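Thygesen Adds Refill Stations for Laundry and Dish Products at 17 Stores

GRELTBERG, 8/2/14 - Thygesen, which makes plant-based cleaning products for the home, has put refill stations into 17 independent grocery and hardware stores. Shoppers can fill their own bottles with laundry liquid, dish soap, fabric softener and all-purpose cleaner from the company's Cirneck line.

The stations follow a trial at 4 stores that began in January. During the trial, customers made 1,833 refills. Laundry liquid was the most popular product, followed by dish soap. Fabric softener sold slowly at first and picked up after the company added an unscented version in the spring.

Each station holds four drums in a steel cabinet with a hand pump for each product. There is no power supply or plumbing. Customers bring a clean, empty bottle, weigh it on the scale next to the cabinet, fill it, and take it to the register. The price is charged by weight. Any clean plastic bottle with a screw cap may be used, and stores also sell an empty Cirneck bottle for people who do not have one. Glass is not accepted at the pumps.

"We had a lot of letters from people who were washing out our bottles and wanted to know what to do with them," the company said. "Some had been saving them for months. We tried a mail-back plan first and the postage made no sense, so we went to the stores."

Drums are filled at the Ferkico plant outside Greltberg, which has packed Cirneck products since the line was started. Empty drums go back to the plant on the same truck that brings the full ones. They are rinsed, checked for cracks and filled again. A drum that fails the check is sent for recycling with the plant's other hard plastics.
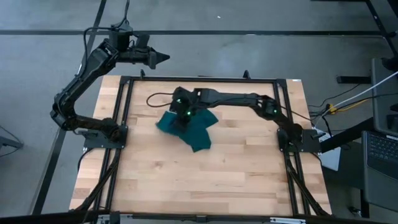

A dark teal-green cloth on a wooden tabletop.

The products sold from the pumps are the same as those sold in bottles. The laundry liquid is made with cleaning agents from coconut and corn sugar, and contains no phosphates, chlorine bleach, optical brighteners or dyes. It can be used in standard and high-efficiency machines, in hot or cold water, on cotton, linen and most synthetics. Thygesen does not recommend it for silk or wool. A separate wool wash is sold in bottles only and will not be offered at the stations for now.

The dish soap is for hand washing and should not be put in a dishwasher. It comes in lemon and unscented. The all-purpose cleaner is sold as a concentrate, and the label on the cabinet gives the amounts for floors, counters and tile. Customers are asked to copy the product name and date onto the sticker provided and to keep all refilled bottles out of reach of children. Bottles that once held food or drink should not be used.

Stores taking part in the program pay no fee for the cabinet. They agree to keep it clean, wipe down the pumps at closing and reorder before a drum runs out. Thygesen trains at least one employee at each location and supplies spare pump heads. In the trial the pump heads were the part that needed the most attention, mainly with the fabric softener, which is thicker than the other products. The new cabinets have a wider pump on that drum.

Thygesen is taking applications from other retailers. Stores need a level floor, a space indoors away from direct sunlight, and room to keep two spare drums in the back. Applications received before the end of the year will be considered for the next group of stations, which the company plans to install in January.

A list of stores with stations is printed on the back of the current Cirneck price sheet and is available from the Thygesen customer desk. Shoppers who bring in a bottle for the first time will get 300 grams of laundry liquid at no charge, one per household, while the offer lasts.

About Thygesen
Thygesen makes laundry, dish and household cleaning products under the Cirneck name. The company is privately owned and based in Greltberg. Its products are not tested on animals.

Press contact: Thygesen Press Office, Greltberg
Product samples and label artwork are available on request.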